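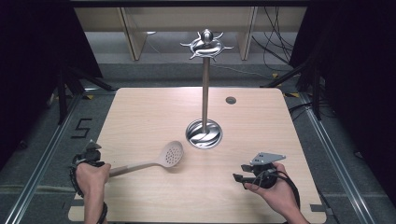

Leilani Villanueva commented under my earlier post that spots and pits need to be separated before any cleaner is chosen, and that most people treat one as the other. Fair enough, so I am reposting with more detail.

Brown specks on shiny kitchen metal after moving, hard water or rust?
Posted by tmarsh_kitchen
Viewed 3,843 times

We moved to Gernine in December. Since then anything bright metal in the kitchen gets a white film, and some pieces also get tiny brown specks. Affected so far: the utensil stand (worst around the bottom), two mixing bowls, the inside of the sink near the drain, and the knives. Cast iron and aluminum look the same as before.

The water report for our zone lists conductivity at 796 microsiemens per centimeter and chloride at 57 mg/L. It gives hardness only as "hard," with no number. There is no softener in the house.

What I have tried:
Dish soap and a nylon pad. Removes nothing.
White vinegar, wiped on and rinsed. The film goes, the specks stay.
Bustel cream cleanser. Removes the specks from the bowls, but they were back the next Sunday.

The dishwasher is a Qiu, left by the previous owner. The bowls and knives go in it. The stand does not, it only gets wiped down.

I want to know whether the specks are the metal itself rusting, and whether I should stop using vinegar. I do not know what grade anything is. Nothing is stamped except the knives, and those only say stainless.

pfennig
The film and the specks are separate problems.

The film is calcium carbonate and whatever else is left when the water evaporates. Vinegar dissolves it. So does citric acid, which smells less and works faster at the same cost. One tablespoon in a quart of warm water, leave it on for a few minutes, rinse, dry with a towel. If you let it air dry you put a new film on.

For the specks, dry the piece and drag a fingernail across one. If it comes off or feels raised, it is probably iron deposited on the surface. Sources are steel wool, a worn rack in the dishwasher, old iron pipe, or a carbon steel pan washed in the same load. If the fingernail drops into something, that is a pit and the metal is corroding there.

Your chloride is not high. Plain 304 stainless should tolerate it indefinitely if the surface gets dried. The number that matters is the concentration in the last drop before it evaporates, and that can be many times what the report says. It explains why trouble starts where water sits: the seam at the foot of a stand, the rim around a drain, under a rolled lip on a bowl.

Check the Qiu's racks first. Pull the lower one out and look at the tips of the tines. If the coating is split and there is orange underneath, the bowls and knives are getting their specks from there. Vinyl touch-up paint sold for racks will hold for a while. Badly split racks should be replaced.

Knives are their own case. Knife steel has more carbon and usually less chromium than a bowl, so it will speck under conditions a bowl ignores. Wash by hand and dry.

Vinegar is fine if you rinse it. Do not leave it on overnight, and do not mix it with anything containing bleach.

tmarsh_kitchen
Racks checked. Four tines at the back left corner are split and orange. That covers the bowls. The specks on the stand are at the outer edge of the bottom and I can feel them with a nail, but I can't tell whether they go up or down.

greaseless_joe
just use foil. ball of aluminum foil, dip in water, rub. works on my bike and it works on kitchen stuff. 3 minutes. never had to look up a water report

pfennig
Foil is reasonable on chrome plating and poor advice on mirror-finished stainless, where it can leave fine scratches. Find out which one it is first. A magnet helps only partly. Strong attraction suggests plated mild steel, but some stainless grades are magnetic too, so a magnet that sticks proves little. Look for a chip or a worn spot on the underside. A different color of metal at the edge of the chip means plating.

rowan_d
Adding to the above. If it is plated, the plating is thin and usually porous, and rust coming through it is from the steel below. You can clean the surface but you can't reverse that. Dry it well, put a thin coat of paste wax on the foot, and keep it off wet counters. Do not wax parts that touch food.

If it is solid stainless, use a cleaner based on oxalic acid, such as Trarkach powder, mixed to a paste and rubbed with the grain. On a mirror finish there is no grain, so use a soft cloth and light pressure. Wear gloves. Rinse twice. Cream cleansers remove the stain mechanically and can leave some of the iron behind, so your specks on the bowls may be old iron and rack iron together.

Run a cold tap into a white bowl first thing in the morning as well. If there is orange sediment, the pipes are contributing and a sediment filter is worth the money.

tmarsh_kitchen
Underside of the stand has a scrape with duller gray metal showing. Treating it as plated and waxing the foot. Tap water ran clear at 6 a.m. Rack paint is ordered, and the bowls are being washed by hand until it has cured.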